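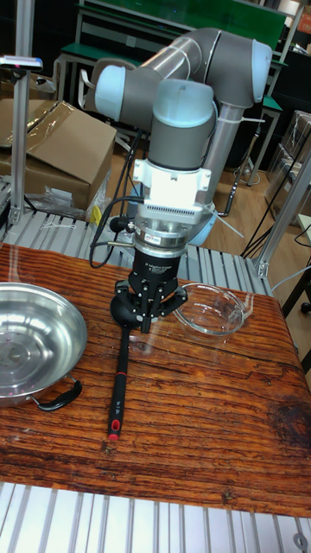
**Figure 3.** Gray and light-blue robot arm with a black three-finger gripper, wooden tabletop below.

## 4.2 Restarts and lane choice

The restart data gave us the most exciting result of the whole study. Across 34 late-model features at Sandville, the leader picked the outside lane 28 times, even on nights when the bottom groove was clearly quicker in the long runs. We had expected lane choice to follow lap times. It follows corner exit instead – drivers take the lane that lets them get to the throttle early out of turn two, and they give up a little speed in the middle of the corner to have it.

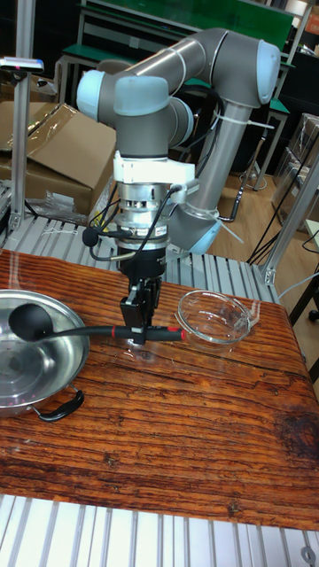 **Figure 4.** Six-axis arm with the tool pointing straight down.

We split the timing-loop records by track state, using the same three classes (green, worn, slick) as in Section 3. On a worn surface, the outside car kept or gained its position by the next timing line far more often than on a green one. The slick class is small and we treat it with care, but the pattern there is so strong that we would love to see it tested at other ovals.
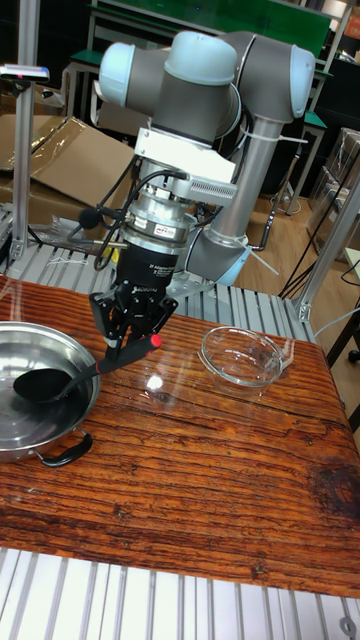

*1306 words · 7 min read*

Orkwood is the natural place to start. Its corners are flatter and its straights shorter, so the exit advantage should shrink if our account is right. The Fledetano model, fitted to our August races only, predicts exactly that. It treats each restart as a choice between two lanes with a cost for wheelspin, and it does a lovely job on the front two rows.

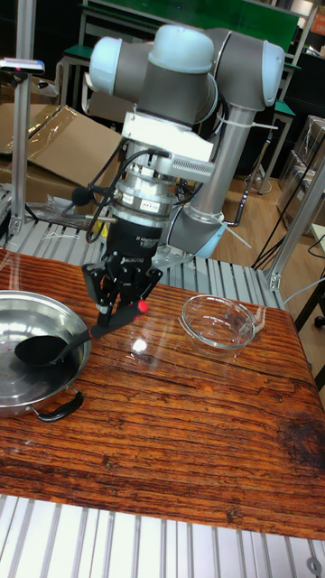 Farther back it struggles. From row three on, drivers rarely get to choose, and the Ait Ali correction for blocked lanes closes only part of the gap. We kept those rows in the data set all the same, as they hold most of the passing – and most of the fun. Section 4.3 takes them up with the full running order in place of the lane alone.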